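Why Do Cords Tie Themselves in Knots?

Have you ever put a string in your pocket, walked to school, and pulled out a tangled mess? Grown-ups have plenty of explanations for this. Some say the cord was put away badly. Some say cheap cords tangle and expensive ones don't. My uncle used to say that pockets are just like that. I don't think much of any of these answers, and I'm going to ask you to be suspicious of them too.

Let's start with what a knot needs. A knot needs an end. Take a piece of string and tape both ends to the floor. Now wiggle the middle as much as you like. You can make a terrible heap of loops, but you can't make a real knot in it, no matter how long you try. To make a knot, an end has to go through a loop. So when you find a knot in a cord, you know one thing for certain: an end moved.

But who moved it? You were only walking!

Well, walking shakes things. Every step gives your pocket a little bump, and every bump pushes the cord a little. The loops slide over each other and the end gets nudged along with them. Most of the time it goes over a loop or under one and nothing much comes of it. Then it goes over one and under the next, and a knot has begun.

Now you may ask a very good question. If shaking can make a knot, why doesn't shaking undo it just as often? I asked this when I was nine and was told to eat my lunch.

The answer is that there are far more ways for a cord to be messy than for it to be neat. Think of your bedroom. There is only one place your left shoe is supposed to be, but there are a great many places where it isn't supposed to be. If somebody shook your whole room, would you expect the shoe to land in the right spot? You would not. And once a knot has formed, the parts rub against each other and hold on. That rubbing is called friction. The end would have to back out exactly the way it came in, and a bump doesn't know the way.
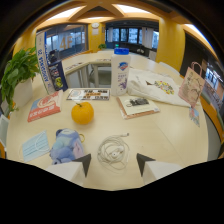
Length matters too. A very short string hardly ever knots, for the simple reason that its end can't reach around to find a loop. A long one has lots of loops lying about and plenty of chances to get into trouble. Stiffness matters as well. A piece of cooked spaghetti bends easily, and a piece of garden hose doesn't. Put them both in a shoebox and shake, and I know which one I would bet on. (Please don't use the family's dinner.)

So far this is all talk, and you shouldn't believe things just because they are written down, even by me. My neighbor Colleen Bélanger didn't. She read an advertisement for a cord called the Skeltano that promised it would "never tangle, ever." Never is a big word. She bought one, put it in a box with a lid, and shook it for a minute. Then she opened the box, looked for a knot, straightened the cord out, and did it again. She did this 170 times, over several rainy evenings in November, and she found a knot 13 times.

Does that prove the Skeltano is a bad cord? Careful! It shows that "never" was wrong. It doesn't tell us if the cord is better or worse than an ordinary one. For that she would have to shake an ordinary cord of the same length, in the same box, just as many times. When I pointed this out she was rather quiet, and then she said I could do that part myself.

You can try it at home with string. Cut one piece as long as your hand and another as long as your bed. Put the short one in a box, shut the lid, and shake while you count to thirty. Open it and pick up the string gently by its two ends. If it pulls out straight, there was no knot, only a tangle, and those are two different things. Write down what you got. Do it again, ten times at least — once tells you almost nothing — and then do the same with the long one.

Did the long string knot more? I think it will, but I haven't seen your string or your box. If your results don't match what I said, don't change them to please me. Try a bigger box, or a smaller one, and see whether the cord has less room to tumble about.

And if anybody tells you that cords tangle on purpose, ask them how they know.

Questions and results: write to Hélène Després, Jultano Pages for Young Readers | © Jultano | Last updated 2023-07-31 | Back to top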